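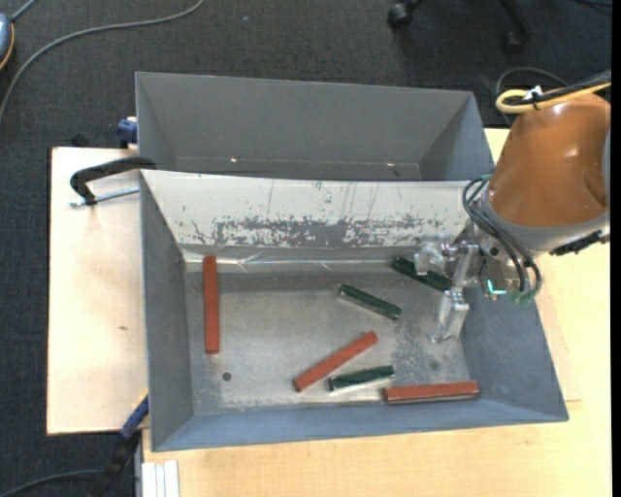 Bin picking on the trial bench, red and green bars.

Forum: Shop Floor and Warehouse > Automation
Thread: Arm on the sorting bench, what happens to the sorters?

borosine_bench
Posted 3 Apr 2020

We do kitting at a mid-sized place that packs parts for Unditz and a couple of smaller customers. Bars and offcuts come to us mixed in metal bins and we pick them out and set them into kits. There are 4 of us on the bench, all hourly.

Management has had an arm on a trial bench picking coloured bars out of a grey bin. The plan is for it to take over the first pick in June. We have been told no jobs will go, but that one person will "look after the cell" and the rest will be moved to checking and packing. I've been sorting for 10 years and never looked after anything with a controller on it.

Has anyone been through this? What does the day look like afterwards?

forkandpallet
We went through it with a Dostamano cell. The day gets quieter and you sit more. I missed the moving around at first, then my shoulder stopped hurting and I missed it less.

Get it in writing what the checking job pays. Ours was listed a grade lower than picking and it took a grievance to fix.

sowah_nights
What forkandpallet said about the grade. Also ask who clears the faults. If the arm can't get a piece, somebody has to go over, stop it, move the piece and start it again. At our plant that was whoever was closest, so the packer was doing two jobs and the numbers were still counted as packing only.

tin_lid
Those long bars will give it trouble. One in your photo is running right along the side wall. A person tips it up with a fingernail and carries on. A gripper needs room for a finger on each side.

borosine_bench
It can do the ones out in the open. The ones against the walls are what everyone argues about. The engineer wants us to shake the bin before loading so the bars spread out. I said that's a new task and it should be on the task sheet. He said it takes no time. It takes some time if you do it for every bin.

maint_mitch
Maintenance side here. Shaking the bin is a poor fix. Either they program it to nudge pieces off the wall or they put an insert in the bin so nothing can sit flat against it. Ask for the insert, it's cheap.

Look at the wear in that bin too. The far wall is worn down to dark grey in a big patch and the floor is scuffed all over. Shiny and dull patches next to each other can confuse a vision system, depending what they're using. I'd want to test it in a clean bin and a worn one before anybody signs off.

tin_lid
Good luck getting new bins. Ours are older than me.

quietshift
I'll be the one to disagree with the mood in here. I was a picker and I took the cell job when it was offered. Training was 20 hours, paid, split over a few weeks. I learned to jog the arm, reset faults and teach a new pick position. I didn't have any background in it. If your place is offering, put your hand up early, before they hire from outside.

sowah_nights
Glad it worked for you, but that's one job. There were four people on that bench. What about the other three?

quietshift
Two went to checking and one went to receiving. All still there. I'm not saying it goes that way everywhere.

forkandpallet
At ours nobody was let go either, but when people left they weren't replaced. The crew was smaller a couple of years on and the company could say no one lost their job to the arm. Both things were true.

sowah_nights
Yes, that is how it went with us as well. Ask about vacancies as well as layoffs.

maint_mitch
One more for the list. Find out where the cables and hoses will run when it leaves the trial bench. Tables and clamps are fine for testing. On the floor you want it bolted down and guarded, with the cables off the walkway. Your safety rep should walk it before the first shift, and you should be told the lockout steps even if you're only packing beside it.

borosine_bench
Thanks all. I've written down pay grade for checking, who clears faults, shaking the bins, the insert, vacancies, and the safety walk. We have a meeting coming up and they've given us 20 minutes.

I think I will put my name in for the cell job. My bench partner says she won't touch it and wants to stay on hand picking as long as there is any. There will be some, the odd shapes aren't part of the plan yet.

tin_lid
Ask for longer than 20 minutes.

quietshift
Good call on putting your name in. Ask if the training is on shift time, and if they'll send a second person so you can take holidays.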